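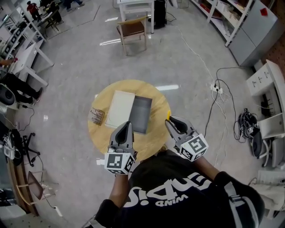

I finally got to the Brutwood hockey centre's open day in May, and I'd go back tomorrow! Two water-based pitches, a gym, and a clubroom that smelled of sausage rolls by 10 am. Jonalyn Fajardo took our group of 17 through the change rooms first (fresh paint, decent showers — my old club could only dream), then out to the new turf. A round light-wood table with a white box on it is my kind of furniture, plain and easy to wipe, and I'd happily have it at our canteen.

Out on pitch two, Kenneth Pangilinan ran a drag flick clinic for the under-12s and let a few of us oldies have a go. I hit the backboard once in seven tries. Parking's tight, so take the 302 bus, it stops right at the gate.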